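Toast rack swap fills the hall at Skestier

24/05/2020

I wasn't going to write anything up this week, but I've had so many messages about the toast rack thing that I'd better get it down properly. Yes, it went ahead, and yes, there are still racks left if you want one!

For anyone who missed the first notice: Shiela Gatchalian was clearing her late aunt's flat in Tremia and came across 70 wire toast racks, most of them still in tissue paper. Her aunt had run a breakfast room on Casolska Road for years and apparently never threw a thing out. Shiela put the word out that they were free to a good home, one per household, and asked people to drop a gold coin in the tin for the Gavalas breakfast club while they were at it.

We set up the kitchen gear on Saturday morning so people could see a rack doing its job before they chose (some of the younger ones had never used one, which made me feel about a hundred). Toaster on, rice cooker out, a bit of bread on the go.

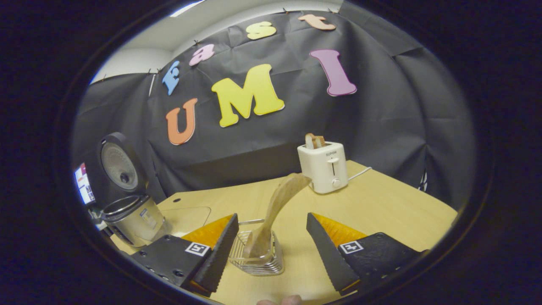 I'm a convert, I have to say. I've always stacked my toast flat on a plate and then grumbled when the bottom slice went soggy. Stand it up in a rack and the steam gets away, so it stays crisp, though it does go cold quicker. Pádraig Mulcahy reckons cold toast is the whole point and takes the butter better. We agreed to disagree.

The favourite by a mile was the small rounded style with the handle, and I've put my own name on one of those. Honeylyn Layug took hers home for letters and bills, and Yanling Qian has plans for hers in the garden shed that I didn't quite follow (seed packets, I think?).

The tin came to $998 by the time we packed up, and then Tetteh Dramani emptied his pockets and the coffee jar from his ute, and that got us to $1,021. Lovely stuff.

Leftover racks are at Shiela's, in the box by the side gate. Please knock first, the dog is new and has opinions about visitors. If you've got a spare butter dish, she's after 2 of those for the breakfast club as well, any colour, lids preferred.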